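From: Carolina Prata
To: hall-users list
Subject: Re: lights and tables on the ground floor

The hall, ground floor and mezzanine:

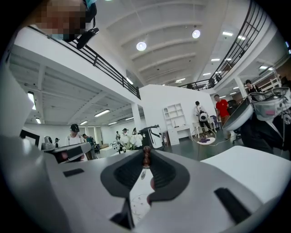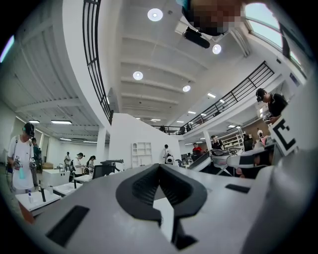 On the ceiling, I would leave the round lights as they are and start with the rectangular panels. Kullness can supply 6 replacements and wants 15 working days. Matúš has the order form.

Rhys Rakena wrote on Friday:
> Do we need to clear the ground floor before the electricians
> come? They need 2 metres around the ladder. I would also like
> to know if the mezzanine has to be closed, as people tend to
> stand at the railing.

The white tables can be pushed together towards the wall, but please take the bottles off first. I would keep the mezzanine open except when the ladder is directly next to it. Both railings are sound and don't need anything doing.

Cuevas quoted 230 for the labour, without VAT. Ilaria is asking Skirkov for a second price. If you want your desk moved back to a different spot afterwards, tell me before the work starts.

Carolina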